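Second arm on the list for August

The lab at Brurton has put in its equipment request for the coming year, and the largest line is a second robot arm for the tabletop sorting work. Jaanus Sepp, who drew up the budget, asked two suppliers for prices. Nolden quoted 3115 euros with a gripper and cables included. Gistska came in lower, but its gripper is sold separately and delivery takes up to 8 weeks.

The request also covers spare finger pads, a power supply and 225 euros for household items and toy food -- the current set has been in use for seven months and needs replacing. A new table was dropped from the list after Vītola offered one from its old office.

Orders go out in August once the figures are approved. Anyone who needs time on the present arm before then should book it through Jaanus, as mornings are already full.
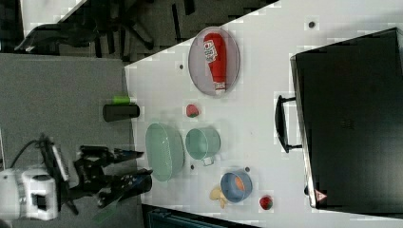
The gripper at the edge of the sorting table, with bowl, basket and cup set out.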